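How to Ask for a School Resource Officer to Visit Your Classroom

If you teach in Ukthorpe and you've never had your officer in for a lesson, I hope this nudges you along a little. I was nervous the first time I asked (I pictured a lot of forms), and it was much easier than I had feared.

1. Start with an email, and keep it short. Say which grade you teach, how many students you have, and what you'd like the officer to talk about. Bike safety, online scams and what happens when you call for help all go over well with younger kids.

2. Copy the front office. Officers get called away – that's the job – and the office usually knows before you do.

3. Offer two times. Mornings after 9:30 tend to work best, once the drop-off traffic has cleared.

4. Collect questions ahead of time. I pass around index cards the day before and pick out the good ones. With 30 children in the room you will get a lot about police dogs, so leave space for those!

5. Plan for 20 minutes of talking and then let the kids take over. Officer Mandla Fourie stayed through our whole recess last June, still answering questions about his radio.

6. Send a note home to families before the visit. Some children have had hard experiences with police, and their parents will want a chance to talk it over or ask for another activity.

7. Write a thank-you card. Ours had every student's name on it, some of them twice. 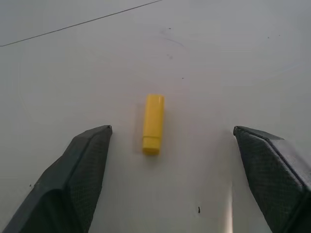 Lizeth Castaño
Fourth grade teacher and school safety liaison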